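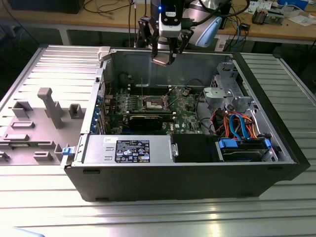 Detention and Layover Pay: Frequently Asked Questions for Carriers

Updated January 28, 2022

When does detention start?
Free time is two hours from the appointment time or from check-in, whichever is later. Drivers who check in early do not start the clock early.

Do all facilities follow the two-hour rule?
No. The Dondville cross-dock allows 90 minutes on live unloads. Skillmont allows three hours on floor-loaded trailers. The rate confirmation lists the free time for each stop and overrides this page.

What if the driver arrives late?
Late arrivals are worked in as dock space allows. Detention is not paid on that stop unless the facility issues a new appointment time in writing. If it does, free time runs from the new appointment.

What do I need to send?
A signed bill of lading with in and out times, plus the load number. If the receiver will not write times on the bill, send the ELD location record for the stop. Screenshots of text messages are not accepted.

How soon do I have to notify Ikdale?
Call or email dispatch at least 30 minutes before free time runs out. Paperwork is due within 5 business days of delivery. Claims received after that are reviewed but are usually denied by the shipper.

How is layover different?
Layover applies when a truck is held overnight and the load is moved to the next day's schedule. It pays a flat $200 per night and replaces detention for that stop. The two are not combined.

Does this cover drop trailers?
Drop trailers at Cullinane are billed under the trailer interchange agreement. Detention does not apply to them.

When is detention paid?
It is added to the linehaul invoice if approved before billing. Otherwise it is paid as a separate item on the next settlement. Factored carriers should send the revised rate confirmation to their factoring company.

Who handles disputes?
Darragh Daly, carrier accounts. Put the load number and stop number in the subject line.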